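Skirkent Rack: A Storage Shelf for the School Pantry
Final report, 7/8/19
Neusa Arruda and Nga Hứa

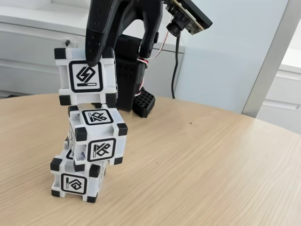 We wanted a rack that two students could put together without tools, and we got one! Skirkent has four steel posts, five wire shelves and plastic clips that snap on at any height. Our first clips (Nga drew them in November) slipped under canned goods, so we made the collar taller and tried again. The new ones held 347 lbs. for 17 days with no sagging, which made us so happy. Next we'd love to add casters and see how it rolls fully loaded.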